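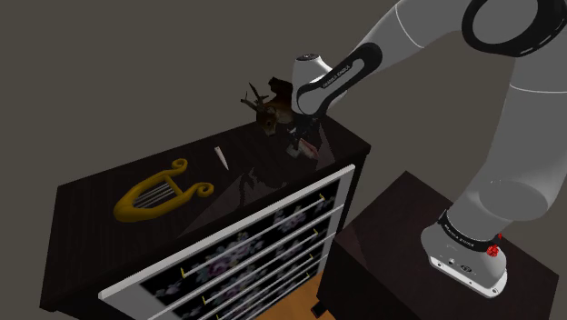 Words: Elżbieta Jabłońska
Filed under Bedroom, Storage
July 2022

The Nollton chest of drawers costs $1000 before delivery, and the Brendora website would like you to think of that as a bargain. The product page says "heirloom" in the headline, again in the first paragraph, and once more next to the button that puts it in your cart. I have a dresser from my grandmother that really is an heirloom. It sticks in August and one of the knobs came off a kitchen cabinet, and no one ever used the word about it.

I bought the Nollton in November with my own money and have kept clothes in it ever since. I wanted to wait until it had been through a dry winter and a damp spring, which is when wooden furniture shows you what it's made of. Most of the reviews I read before ordering were written within a week of delivery, and plenty of them were about how nice the driver was. When I last looked there were 3145 ratings on the page. I got through a good many. Very few people mention opening a drawer.

Delivery and setup

It comes in one piece, which I was glad about, having put together the Bollon dresser for my sister and found the back panel shipped with no holes drilled. The downside is the weight. Brendora lists it at 200 pounds, and "room of choice delivery" means the room of your choice as long as it's on the ground floor. I live upstairs. The upgrade is charged separately and isn't shown until the last page of checkout, after you've typed in your card. I paid it and I'm still annoyed.

The packing was good. Foam on the corners, a blanket, another box around that. The drawers were taped shut with a low-tack tape that came away clean, except for one strip that left a line of glue along a drawer front. Warm water and dish soap took it off.

There is an anti-tip strap in an envelope in the top drawer. Use it. The screws that come with it are too short for my walls once you get through the plaster, so I bought longer ones. For a company that talks this much about care, that's a strange place to save a few cents.

The finish

Very dark brown, so dark it's nearly black, and in most rooms you will call it black. The grain is faint and you catch it from some angles and lose it from others. I like that. People who pay for real wood and want everyone to see it's real wood may feel cheated.

Brendora calls this color "Rondonuwu" and describes it as "hand-rubbed." I wrote to ask what was rubbed on, by whose hand, and got a reply saying the finish was a proprietary blend and thanking me for my interest in the brand's story. The brand's story starts in 1896, in case you were wondering, though nothing on the site says what they were making that year or whether it was furniture.

What I can tell you is how it behaves. Dust shows. It shows an hour after you've wiped it. Fingerprints show less than I expected, and water rings not at all if you get to them the same day. I left a mug on it overnight once (hot, no coaster, my fault) and there was a cloudy patch in the morning that faded over the following week but can still be found if you know where to look. A scratch from a belt buckle went through the color to something much paler underneath. I filled it with a brown wax stick from the hardware store. The touch-up pen Brendora sells is the wrong color. I held it up to the chest in daylight to be sure, and it's redder.

The drawers

Smooth, I'll give them that. The runners are the soft-close kind, and they have stayed quiet. I was ready for them to start grinding by spring and they didn't. The bottoms of the drawers are thinner than I'd expect at this price. Load one with jeans and it bows a little in the middle. It hasn't given way and may never, but I moved the jeans to the closet anyway and now the drawer holds T-shirts.

The cedar smell mentioned on the product page lasted until the new year. It was never strong, and I suspect it came from something placed in the drawers and not from the drawers. I can't prove that.

The inside is sanded well enough that nothing has snagged, including one very old silk scarf that snags on everything. The backs of the drawers were left rough. You only find that out if you reach behind for a sock.

Through the seasons

With the heat on, a hairline gap opened along a side joint, thin enough that I couldn't get a sheet of paper in. It closed up again in May. That's ordinary for wood and I don't hold it against them. I do hold it against them that the care leaflet says the chest "will not move." All wood moves. A company with that much history ought to know it.

One foot isn't level with the rest, or else my floor isn't, and after some time with a spirit level I've decided it's both. A folded bit of card fixed it.

Returns

I asked about returns in the first month, mostly to see what they'd say. You can send it back, but you have to use the original packing, all of it, and you pay the freight. So keep the foam somewhere for a month, if you have a somewhere. A neighbor of mine did return hers and says the refund came through without a fight, minus a good chunk for shipping.

Would I buy it again?

At full price, no. It's a decent, heavy, flower-fronted chest of drawers with good runners and flimsy drawer bottoms, and a fair part of what you pay goes to the person who writes the product page. The Bollon costs a lot less, looks it, and has thicker drawer bottoms, which I still find hard to believe. If Brendora knocks a third off, as they seem to whenever there's a holiday weekend, I'd think about it. I'd check the delivery fee first and I'd skip the pen.

Good: runners, packing, the color if you like it dark
Bad: drawer bottoms, strap screws, hidden stairs fee
Buy the longer screws before it arrives.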